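Grastik Kitchens: progress report to the Ingvarsson Fund
Prepared by the project lead, June 11, 2024

Dear friends at the Fund,

It is a pleasure to be writing to you again, and I am sorry this one runs to more than the page you asked for. A good deal has happened since our October report, and most of it happened among people, which never fits neatly into a table.

You will remember that your grant was for trying out robot arms on the sorting and putting-away jobs in our vegetable room, and for finding out what that would mean for the staff who do those jobs now. The first part is the one visitors always ask to see. The second is the one I lie awake over, so I shall try to give both their fair share.

The arms and their grippers are set up in the practice area at our Tiklow site, and we have spent the spring on picking up and putting down. That sounds like very little until you try to teach it. A person reaching for a pepper has made a dozen small decisions before their hand arrives -- which side to take it from, how hard to squeeze, whether the thing will roll. We have had to go through every one of those decisions slowly, and the kitchen staff have been far better at this than the engineers from Ikirar or myself, having handled vegetables for a living and thought about it more than they let on.

We practise with artificial produce for the most part. It keeps its shape from one day to the next, it can be dropped without anybody wincing, and we can set the same task again on Monday's terms, so to speak, whenever a setting has been changed. Real vegetables come later in the plan, and I would rather be slow about it than tip good food into the bin for the sake of a milestone.
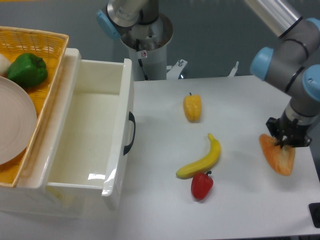
The practice log now stands at 600 recorded attempts, which was the number we promised you for this stage. Of those, 133 were set up and run by kitchen staff with no engineer at the controls, and I am prouder of that figure than of the other. When we began, the feeling in the room was polite and rather chilly. People stood well back and let the Ikirar team get on with it. Now there is usually somebody leaning in to say that the gripper is coming down at a silly angle, and they are very often right.

Shape has given us more trouble than colour. Long curved things and lopsided things need a different approach each time depending on how they are lying, and a cut half asks different questions from a whole one. We have made a simple sheet of these awkward cases, written by the staff in their own words, and the engineers work down it. I would gladly send you a copy, though you may need one of us beside you to explain some of the spelling.

Now to the people. At the start of the year we asked everyone in the vegetable room to tell us, on paper and without names, what they most wanted to be rid of and what they would be sorry to lose. We had 68 replies across the early and late shifts, a splendid response for a form handed out at the end of a long day. The job they most wanted to hand over was the repeated sorting into trays, and the reason given again and again was sore wrists and shoulders. What they wanted to keep was the checking -- deciding what is good enough to go out -- and also, rather touchingly, the talking. Sorting is done side by side, and for some of our staff that is the best company of the day.

I had not planned for that last answer, and it has changed our layout for the next stage. The first drawing put one person alone at a station with an arm on either side. We have torn that up. The new one keeps people working in pairs, facing each other, with the arms further along the bench. It costs us a little floor space and I believe it is well worth the loss.

On jobs and hours, I gave you my word that nobody would lose either through this project, and that remains the case. We have created 2 new part-time posts for setting up and looking after the practice tasks. Both went to people already in the vegetable room, with a small rise in pay and proper training time inside their shifts. There was some grumbling about how the posts were shared out, and it was fair grumbling. We advertised them too quickly, while several people were on leave, and we will do the next round differently.

Spending is within the budget, apart from training hours, where we have gone over. I should like to move the unspent travel money across to cover this, if you are content, and the form for that is enclosed.

Over the summer we will carry on with the awkward cases, begin short trials with real vegetables, and put the new bench layout in front of the staff before anything is bolted down. If any of you can get to Tiklow, do come in the morning, when both shifts overlap and the kettle is on. Please let me know about the travel money when you can, as the next training block needs to be booked.

With warm thanks from all of us,
The project lead, Grastik Kitchens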